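Maltereo Users' Forum > Cell Maintenance > Wrist camera alignment after finger replacement

g.nautiyal
Members are asked for guidance on a Ketilsson cell at our Letumville site. The gripper fingers were replaced on Friday and the wrist camera offset must be re-entered before the cell is released. Our procedure calls for the check to be run in the simulator first.
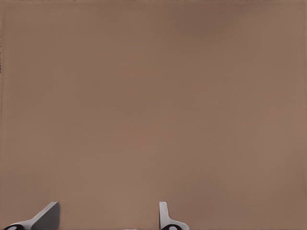
The offset now entered is 11 mm, taken from the previous maintenance record. With the gripper open and nothing between the fingers, the simulated wrist view puts the right finger only slightly right of centre, while the left one sits well over towards the left edge. I would have expected the pair to be centred. Is a lateral error in the camera mount the probable cause?

ebabic
In my view, yes. Please confirm the mount frame before adjusting anything on the physical cell. A copied offset should not be relied upon once the fingers have been changed.

Ülle Rebane
I must respectfully disagree with the previous reply. Some mounts are offset by design, and an off-centre view is then correct. The Stustetti bracket is one such case. Kindly advise which bracket is fitted.

g.nautiyal
Stustetti, part 2816. The model file may still have the older bracket.

ebabic
Noted. I maintain that the offset should be measured again regardless of the bracket.

Ülle Rebane
Agreed on that point. Load the correct bracket model, repeat the view at the same pose, and keep the cell locked out until both results are recorded in the maintenance log.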